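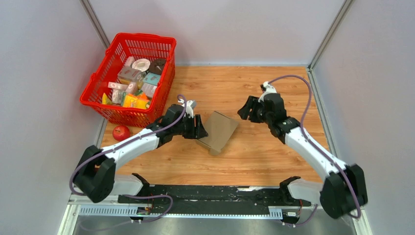

## 6. Setting up the demonstration cell for visitors

This section covers the two-arm packing cell when it is run for an audience, at an open day or a booked visit. Installation of the rail and first power-up are covered in Section 3. Complete that section before starting here.

The demonstration needs one trained operator at the console and one host on the visitor side. Do not run it with one person covering both places.

### 6.1 Before the doors open

Allow 44 minutes for a cold start. A cell that has been shut down over the weekend should be started early on Monday, as the self-check also reloads the saved poses.

1. Switch the cell to **Isolate** and fit the lockout tag.
2. Wipe the tabletop with a dry cloth. Do not use polish or spray cleaner.
3. Check that the wall panels are seated against the frame posts and do not move when pressed by hand.
4. Inspect the camera cable on each arm. The cable must hang in a free loop from the wrist camera to the base, with enough slack for a full turn of the wrist.
5. Check the connectors on the circuit boards at both ends of the rail. Press home any that have lifted.
6. Remove the tag, switch to **Ready** and wait for the Beratness console to report both arms.
7. Run **Home**, then **Slow Sweep**. Watch both cable loops during the sweep.

> **Caution:** If a cable catches on a link, press Stop and isolate the cell before reaching in. Do not pull the cable free while the arms are holding position.

Light scuffing on the top of the rail does not affect operation. Dents or raised edges do, and must be reported to Dirnar before the cell is used.

### 6.2 Loading the table

1. Place the shopping basket at the back left of the table, clear of the wall.
2. Fill it with mixed packets and cartons. Keep the load below the rim where possible. Items may lean against the side of the basket.
3. Place one loose item, such as an apple, on the table in front of the basket.
4. Lay the folded cardboard near the centre. It does not need to be square to the rail.
5. Leave the right side of the table clear. The right arm uses this space for its approach.

Use sealed goods only. Glass, aerosols and anything over the gripper limit given in Section 2 must be kept out of the basket.

> **Note:** Fruit marks easily at the default grip force. Select grip profile 2 for loose produce and replace any bruised item between runs.

### 6.3 Running the demonstration

Visitors stand behind the floor line. The line is marked for groups of up to 14. Split larger groups and repeat the run.

1. The host gives the safety talk and points out the Stop button.
2. The operator confirms that no one is over the line and says "arms live".
3. Select **Visitor Run** on the console. Speed is limited in this mode and cannot be raised.
4. Press **Start**. The left arm moves first. The right arm holds with its gripper open until called.
5. Put the wrist camera views on the visitor screen if one is fitted. A short delay between the arm and the screen is normal.
6. At the end of the run, wait for both arms to park before inviting questions.

A missed pick is handled by the controller, which makes 2 further attempts and then pauses. The operator may skip the item or end the run. Do not reposition an item by hand while the console shows **Paused**, as the arms are still powered in this state.

### 6.4 If visitors ask to try the arms

Hand control is allowed only with the Zalby lead controls fitted and the cell in **Guided** mode. One visitor at a time may use them, seated, with the operator within reach of Stop. Return the arms to **Home** before the next person sits down.

Bags, scarves and lanyards must be left on the visitor side.

### 6.5 Closing down

1. Run **Park** and wait for the amber light to go out.
2. Switch to **Isolate** and fit the tag.
3. Empty the table. Throw away split packets.
4. Save the run log under the name of the visit. Logs left unnamed are overwritten at the next start.
5. Cover both wrist cameras with the caps supplied.

Spare caps and camera cables are listed under Meinecke parts in Appendix B.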